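Review: Magesa Cell Practice Kit, second edition 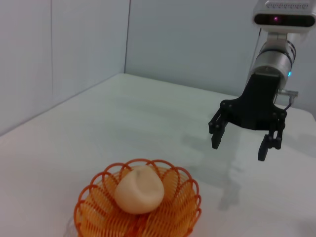

The kit is a binder, a set of laminated cards, a force gauge with two adapters, and a license for the Vumimia checklist software. It is sold to small shops and teaching labs that run one or two collaborative arms on a bench and need written working rules without hiring a consultant to produce them. I used it for ten weeks on a single-arm pick-and-place cell with a two-finger electric gripper. The list price is $354, and the software renews yearly at $139.

Scope

The binder covers bench-mounted arms with a light payload, parallel grippers, and one operator at a time. Mobile bases, suction tools and anything sharp are excluded on page 2, in plain terms. The authors also state that the kit does not replace a risk assessment under the applicable robot safety standards. It assumes one has been done and asks for its reference number on the first form. If the field is blank, the software will not open the remaining sections. I consider this the correct behavior, although it delayed my start by most of a week while I found the revision we were supposed to be working from.

Workspace rules

This is the strongest chapter. It asks for a plain, matte work surface, a marked limit on reach, and no items on the bench except those named in the task sheet. Cables on the wrist are to be routed so that the last joint can turn through its full programmed range without pulling on a connector. The check is done by hand with the drives off, then repeated at reduced speed. On our arm the second pass found a loop that caught at one end of the range. The first pass had missed it.

The lighting section is short and adequate. It calls for even light on the bench and for status indicators to be readable from the operator's position. It does not address shadows cast by the arm itself, a known nuisance for wrist-mounted vision. Ratree Thammasiri, who maintains our vision code, added half a page on this to our copy. I would like to see something similar in the next edition.

Gripper rules

The kit separates gripper checks into three states: open and empty, closed and empty, and closed on a part. Each has its own card. The open-and-empty card is the one we use most. It requires a look at every fastener on the finger linkages, a look at the pads for wear, and a confirmed clear path before the approach move begins. Completing it takes me under two minutes.

The force procedure is less convincing. The supplied gauge is repeatable, and its readings agreed with our bench reference to within the tolerance printed on the case. The problem is the adapters. Both are rigid blocks, so the measurement says little about what happens when the fingers close on something soft. For deformable items the binder recommends starting at the lowest force setting and stepping up until the item holds through a lift, a pause and a lateral move. It gives no limit on visible deformation and no guidance on how many repeats are enough. We wrote our own limit and attached it to the card.

Containers are handled better. Rule 4.6 says that an open container must be treated as part of the fixture, with its rim height entered in the task sheet, and that the fingers must clear the highest point of the rim in the open position. For baskets with an uneven or looped edge, the height is taken at the tallest loop. The rule also requires a check that no fingertip can enter a gap in the wall or rim. Before adopting it we had been using an average height, and I have since corrected three task sheets.

Software

The checklist software runs in a browser and stores signed records. It is slow to load and otherwise dependable. Records export to a flat file that opened in our existing system without conversion. Two faults are worth noting. Time stamps follow the tablet clock with no warning if the clock is wrong, and a card cannot be reopened after signing, so a typing error has to be corrected with a second record. Support confirmed both and gave no date for a fix.

Compared with the alternative

The Dakmont bench guide costs less and has better drawings. It has no record keeping, and its gripper section is a single page. For a lab that already keeps its own logs, Dakmont is sufficient. For a shop that will be asked to show evidence of routine checks, the Magesa kit saves time.

Minor points

The laminated cards curl at the corners. Binder tabs are numbered, but the cards are not, so they have to be matched by title. The index omits "cable." Replacement adapters are sold only in pairs.

Recommendation

Suitable for single-arm bench cells handling rigid parts. Usable for soft items if the buyer is prepared to write a deformation limit and a repeat count. Sites with more than one arm sharing a bench should wait, as the second edition has no rules for shared space and the software accepts only one arm per task sheet.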